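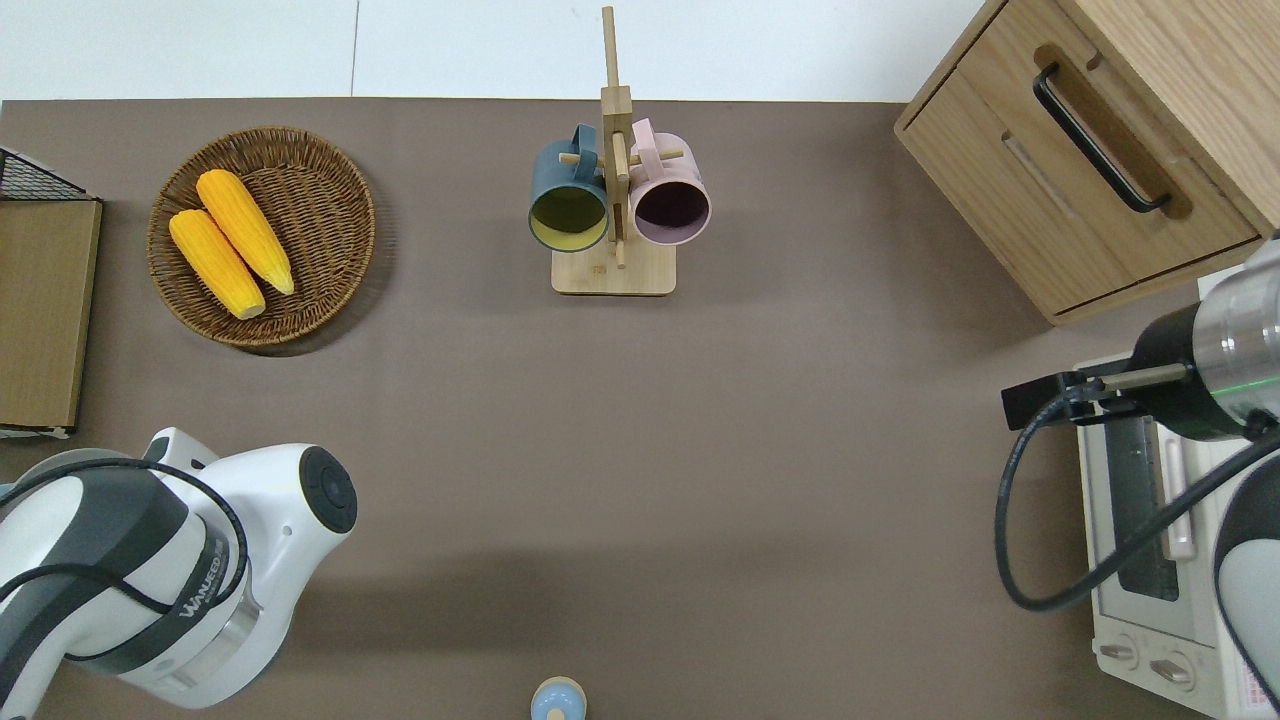 Two ears of corn in a wicker basket.

Every June the same leaflet comes through my door, and every June it tries to sell me a battery hedge trimmer. This year's was from Midmont. It promised a tool "for life", and in smaller type on the back it offered a warranty of two years. I have owned hedges for longer than I have owned most things and I'd like to know whose life they had in mind.

My complaint is with the batteries. The trimmer itself is probably fine. Dougal Urquhart up the lane has one and it cuts privet as well as my old corded Monamell does, with less swearing over the cable. But the bare tool costs £81, and then you find that the battery and charger are another £119. The leaflet calls this "joining the system". I didn't ask to join anything. I wanted to cut a hedge.

The argument for the system goes that one battery will run your trimmer, your strimmer, your blower and a small chainsaw I have no business holding. Fair enough, if you buy all of them from the same firm and the firm never changes the shape of the clip. Ruairi Semple bought into Gumex on exactly that reasoning. Gumex brought out a new range, the old packs were dropped, and he now has three sound machines on a shelf with nothing to power them. The shop suggested an adaptor. The adaptor was out of stock.

I put this to Finlay MacLeish, who sold garden machinery for 13 years, and he told me I was being unfair. Petrol tools die too, he said, mostly from stale fuel and neglect, and people forget what they spent on plugs and carburettors. I'll grant him that. I'd still say a neglected petrol engine can often be brought back by a patient person with a spanner. A dead battery pack goes to the tip, if the tip will take it.

Then there's the running time. The leaflet says 50 minutes. Dougal gets nearly that on soft growth in a mild spell and a good deal less on anything with wood in it, and he has learned to start at the thick end.

What would change my mind is dull enough. One fitting across all the makes, and a written promise that packs will be sold for as long as the tools are expected to last. Until some firm prints that on the front of the leaflet, I'll keep the cable over my shoulder and the Monamell in the shed.

Gillespie Dalgleish

13 shares | 8 comments

Contact us | © 2024 | Back to top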